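1/ I've sold business software for most of my working life, and the past year at Murkico changed how I run a first call. This thread is for anyone whose demos go well and then go quiet.

2/ We sell a scheduling product called Fliria to mid-size service companies. Last spring we had 100 open deals in the pipeline and a forecast that said we'd close a third of them. We closed 8.

3/ I went back through the notes on every deal we lost. Very few went to a competitor. Most of them ended in "no decision." The buyer kept doing what they were doing before they met us.

4/ So the product wasn't losing to another product. It was losing to a spreadsheet and a guy in the back office who knows where everything is.
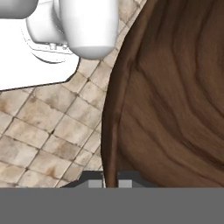
5/ What we changed first: no demo on the first call. I got a lot of pushback on this from our own team. Reps like demos. Managers like seeing demos on the calendar. A demo feels like progress.

6/ The first call is now 30 minutes of questions. How do you do this today? Who does it? What happens when that person is out? What did it cost you the last time it went wrong? If they can't answer the last one, I ask who can.

7/ If no one at the company can put a cost on the problem, I stop there and tell them so. I offer to check back in June or whenever their budget cycle starts. A few people have been annoyed. More of them have said thanks.

8/ Second change: we quit sending the long deck. It had a page on our history and a page of logos, and the part the buyer cared about started near the end. Now they get one page after the call, written in their words, with their numbers on it.

9/ I write that page myself the same day. Problem, what it costs, who it hurts, what they said they'd want instead. I ask them to correct it. If they mark it up and send it back, the deal is real. If it sits for two weeks, I move it out of the forecast.

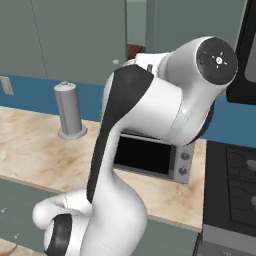 10/ The marked-up page also gets passed around inside their company. I've joined calls with a finance lead I had never met who already had it open. That saves me a meeting – sometimes two.

11/ Third change: pricing earlier. We used to hold it until the proposal. Our setup fee is $3000 and I now say that number on the first call. Some people drop off right there. They were going to drop off anyway, after I'd spent six weeks on them.

12/ A question I got on my last thread was whether this works for smaller deals. My honest answer is partly. We have an add-on called Ki that goes for $787 a year, and no one wants a discovery call for that. For Ki we put a short form on the site and let people buy it.

13/ I also got asked about Rernuteck, the tool we use to log calls. It's fine. We used it badly for a long time. We had a field for "demo completed" and no field for "cost of problem." We added the second one and made it required. The reps complained for a month.

14/ What hasn't worked: asking for a close date early. I tried it on every first call for a quarter and people just made one up to be polite. I now ask what else has to happen before they could start, and work backward from the list.

15/ Also still bad at: deals where our contact changes jobs halfway through. I don't have a fix. We try to have two people on every email by the second week and it helps a little.

16/ Where it stands as of 22nd May: fewer deals in the pipeline, a shorter sales cycle, and a forecast I don't dread reading out loud. Our close rate is up, but it's one team and one product, so take it for what it is.

17/ I'll post the question list and a blank version of the one-pager next. Replies are open if you want something added to it before then.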